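Home Guides Drills Equipment Contact

How to test and roll attack hose after a drill

Last updated: March

Written for the Stirkley station by Caradog Eynon, and used at Koltaden as well since the two stations started training together. It covers the lined attack hose carried on the first engine. Supply hose is on a separate page.

Before you start

You need two people for most of this and three if you are testing more than a couple of lengths. Get the hose log, a soft brush, a bucket of plain water, a marker, a test gate valve and enough caps for the far ends. Gloves and helmets stay on for anything under pressure. Pick a flat stretch where a full length can lie straight. At Stirkley we use the drive behind the bay, and at Koltaden the lane next to the Cullinane building, after 5 in the evening when the trucks are gone.

Washing

Lay each length out flat and walk it. Brush off loose grit first, then wash with plain water. Use mild soap only where there is oil or soot. Do one side, flip it, do the other. Rinse until the runoff is clear.

Look at the jacket as you go. You are looking for cuts, burns, worn threads, and stiff or discolored spots. Circle anything you find with the marker and write the length number on a tag. A length with a cut through the outer jacket goes straight to the repair rack and does not get tested.

Couplings

Spin every swivel by hand. It should turn freely all the way around. If it drags, soak the coupling in warm soapy water, work it back and forth and rinse. Do not oil it. Grit sticks to oil and you will be doing the same job again next month.

Pull the gasket and bend it between your fingers. Replace it if it cracks or stays bent. New gaskets are in the Vullance drawer under the bench, small sizes at the front. Seat the new one flat, with no edge sticking out into the waterway.

Check the threads for dents. A dropped coupling can go out of round without looking bad, so try it on a known good fitting before you pass it.

Pressure test

1. Connect the test gate valve to the pump discharge and the hose to the valve. Keep the lengths in one straight line, no kinks.

2. Open the nozzle or cap valve at the far end and fill slowly at low pressure until all the air is out. Raise the far end a little to help. Trapped air is the main danger in this job, so take your time.

3. Close the far end. Mark the jacket right behind each coupling with a line all the way around.

4. Close the test gate valve down to its small opening. With that done, a burst length can't dump the full pump flow.

5. Bring the pressure up slowly to the service test figure stenciled on the hose. Ours says 400 psi. If yours shows a lower number, use that number, and never mix the two in one line.

6. Hold for 5 minutes. Stay well back and off to one side while it is holding. Nobody steps over a charged test line.

7. Drop the pressure, shut down the pump, and open the far end before you break any connection.

Go back and look at your marker lines. If a coupling has moved away from its line, the length fails. So does any length that weeps through the jacket. Fill out the tag with the length number and what went wrong – "bad" is no use to the person fixing it.

Drying
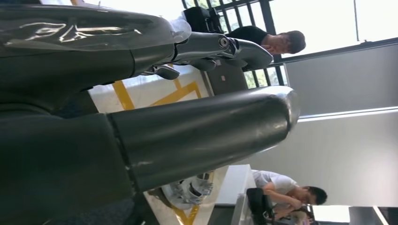 Drain each length by lifting it to shoulder height at one end and walking it through, hand over hand. Hang it in the tower if there is space. The Stirkley tower takes 16 lengths. Whatever doesn't fit goes on the sloped rack, out of direct sun. Leave both ends open so the lining can dry.

Rolling

For storage, use a straight roll. Start at the male end so its threads are protected in the middle, and keep the edges lined up as you go. For the high-rise packs, use a double roll – the fold goes a little off center so that both couplings end up on the outside.

Don't put the fold where it was last time. A hose that is always creased in the same place will fail there first.

Logging

Write down the length number, test pressure, pass or fail, and your initials. If a length was repaired, note the new overall measurement too. Length 27 was shortened last year and still gets picked up by people expecting a full one. It belongs on the reserve rack.

Put the gate valve back in its box with the caps on.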